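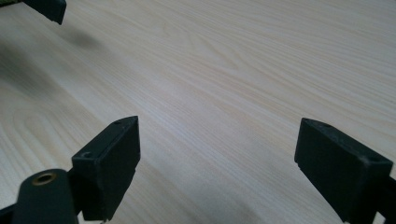
A three-fingered hand-held gripper over a bare tabletop, from the gripper's own camera.

By Sławomir Borkowska — updated January

Handheld demonstration gathering is a way of collecting examples for a learning system in which a person carries the robot's gripper and does the job with it. The rest of the robot stays out of it. A camera on the tool records each attempt, and software later works out how the tool moved. One attempt, start to finish, is called an episode.

Background

Earlier collections were mostly made by steering a whole arm from a second set of controls, a skill that took weeks to learn and could be lost over a long lunch. The Veken project moved to hand-held tools so that operators could work at any table that would hold still. Its first set, Demum, contains 2,000 episodes of picking up, putting down and, in a few celebrated cases, dropping.

Procedure

An operator begins with the fingers open and clear of the object, closes them, moves, releases and backs away. Restley's handbook allows 42 episodes between breaks and asks for a 6-second pause before each one. Operators describe the pause as the best part of the job.

Empty approaches, with nothing between the fingers, are kept in some collections and thrown out of others. The Szewczyk method keeps them, on the grounds that a robot should also learn what nothing looks like — a subject on which it will have plenty of later experience.

Criticism

A person's wrist bends in ways many arms can't follow, so some episodes teach moves the robot can only admire. Tables are another complaint. A set of 1,000 episodes made on one desk tends to produce an expert on that desk.

Comments (3)

gripe_strength: The pause was shorter in the old handbook. I miss it.

Marta L.: Does Demum include the dropped ones or are they a separate download?

tablesaw: Separate. It's the bigger file.

We use cookies to remember your settings. Accept | Manage choices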